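My cousin called me at six in the morning to say the cops had taken the claw machine out of Zornley Arcade, and my first thought was, well, there goes my $115.

I'd been feeding that thing since January. Crescencio Toledo ran the counter and swore it was on the level – he'd give you change for a hundred without looking up from his crossword. 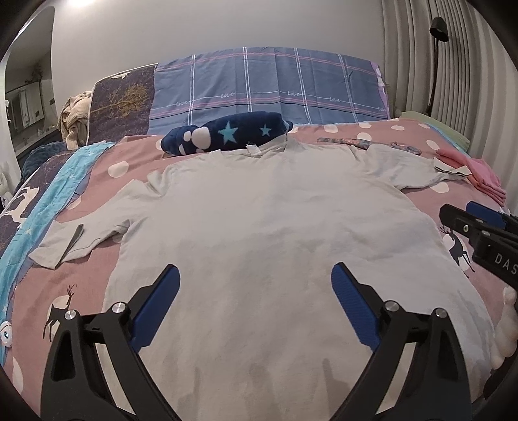 So I went down there. Two officers were taping the back door, and one asked if I was a customer. I said I mostly came for the soda. She wrote that down, word for word, and asked how much soda I figured I'd bought.

Crescencio was sitting in the cruiser with the window cracked. "Seven letters," he yelled at me. "Sworn statement, starts with an A!"

I told him I'd think about it.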